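Folding morning draws a full house in Amby

By Naomi Shemweta

I'll admit I went along to the laundry folding morning in Amby with a bad attitude. I have been folding shirts since I was tall enough to reach the bed, and I figured I'd stay for coffee, get my few lines for the newsletter and be home before lunch. I stayed until almost two! 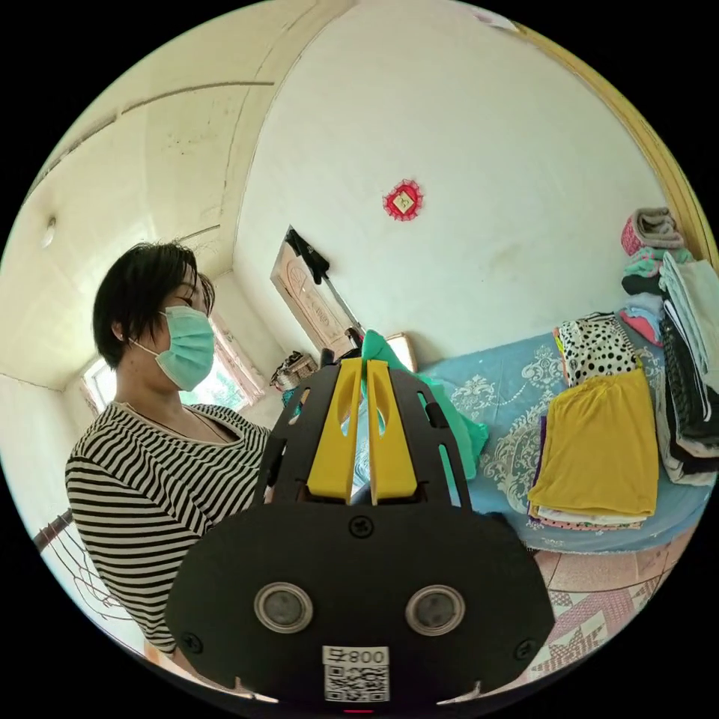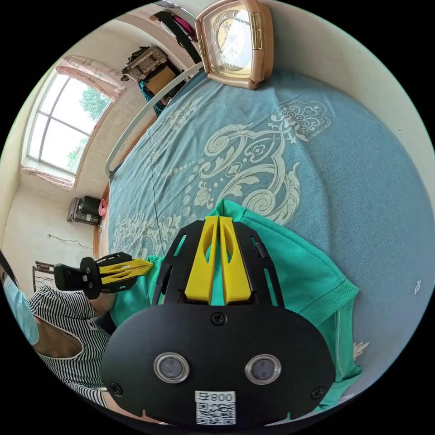 A shirt on the blue bedspread, ready for folding.

The mornings started in July, when Embla Halvorsen got tired of hearing her neighbors complain about their closets and told them to bring a basket over. There have been 13 of them now, and the idea hasn't changed much: you bring your clean clothes, you spread things out on a bed, and somebody who folds better than you do shows you how they do it. It's free, although most people turn up with a cake or something from the garden (this time it was plums, a lot of plums).

Embla is firm about using a bed. A kitchen table is too narrow for anything with sleeves, she told me, and on the couch you just end up sitting down. She likes the shirt face down and smoothed out from the middle with the flat of your hand. Then one side comes in, the sleeve goes back on itself, same again on the other side, and you fold up from the hem in thirds. I have always gone in halves. I was told, very kindly, that halves are why my drawers won't close.

Not everybody agrees with her. Ebbe Sandberg drove over from Dramstead with two bags of work shirts and rolls everything, collars and all, and he says he hasn't ironed in 5 years. He and Embla had a pretty lively talk about it - I'm staying out of that one, but I did try his way with my T-shirts that night and they're still rolled. My towels are a lost cause either way.

The other big topic was what to keep. Ayman Benjelloun went through every piece of clothing in his apartment before he came and ended up with 264, socks counted as pairs. He'd expected maybe half that. He found three identical gray sweaters, and one of them went home with me, so I suppose it's my problem now.

Anything people decide to part with goes into bags by the door, and Teodor Dahlgren drives them to the swap shop in Calbridge at the end of the month. He thinks the group has passed along some 1000 items since summer, mostly kids' clothes and shirts nobody would own up to buying. The shop can't take shoes at the moment, or bedding, so please hang on to those for now. Coats are very welcome, and if a button is missing, pin a note to the sleeve so they know before it goes on the rack.

The next one will be over in Berge, starting at ten in the morning, with fitted sheets as the main subject. Bring one of your own if you can, any size, plus a few hangers if you have spares. Leave your name with Embla beforehand so she knows how many cups to put out. I've already given her mine, and I'm bringing the king-size.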